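**Ticket:** Planner refuses approach poses over the open case
**Project:** Undisel, desktop disassembly cell
**Component:** Deltar (motion planning), Pluleck (wrist perception)
**Opened by:** Luminița Manole
**Status:** open, workaround in place

Hello all, and thank you for being patient with me on this one, I know I've been grumbling in the channel for a while now! I'll try to put everything in one place so whoever picks it up doesn't have to scroll.

### What happens

Deltar accepts the hover pose above the motherboard and then rejects the straight-line descent with `START_STATE_IN_COLLISION`. Out of 69 planning requests in the last batch, 13 came back that way. The arm stays put when it happens, so it's a nuisance more than a danger, but it does stop the whole sequence and somebody has to clear it by hand.

### What I've tried

1. Restarted the planning node with a fresh scene. Same result, so I don't believe it's stale objects hanging around (my first guess, and I was rather attached to it).
2. Turned off the wrist cloud and planned against the static case model only. Every request went through.
3. Turned the wrist cloud back on and replayed the rejected requests. The contact pair is always a gripper finger against a cluster of voxels floating just below it. I think Pluleck's self-filter is using the old finger meshes, and parts of our own gripper are ending up in the map as an obstacle.
4. Padded the self-filter by up to 2 cm. The errors go away, but so do the memory slots whenever we get close to them, and we need those for the next stage. Workaround only, please don't merge it!
5. Compared the outside view with the wrist view at the hover pose. The gripper takes up much of the lower part of the wrist view and covers some of the board near the CPU socket bracket, and the ridged metal along the top is throwing bright reflections as well.
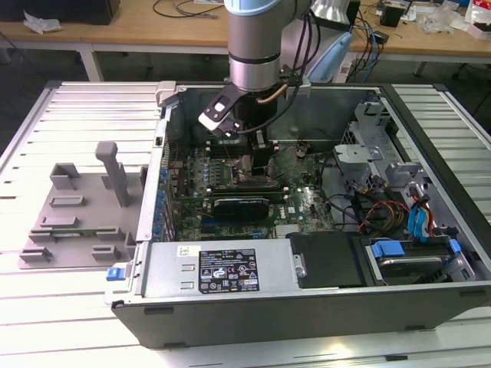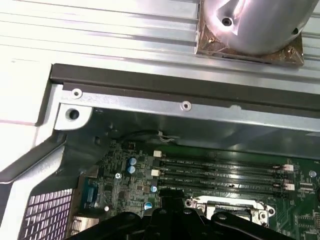

6. Next on my list is to regenerate the finger meshes from the current gripper description and rerun the batch with the padding back at its default. If the reflections are adding voxels of their own, we should see them once the finger cluster is out of the way, and I'll open a separate ticket for those.

### What I need

Could someone who knows the Kļaviņa export script tell me whether it writes the finger links in the open or the closed position? I've read through it more than once and I'm still not sure. The replay logs are in the batch folder, along with the padded config.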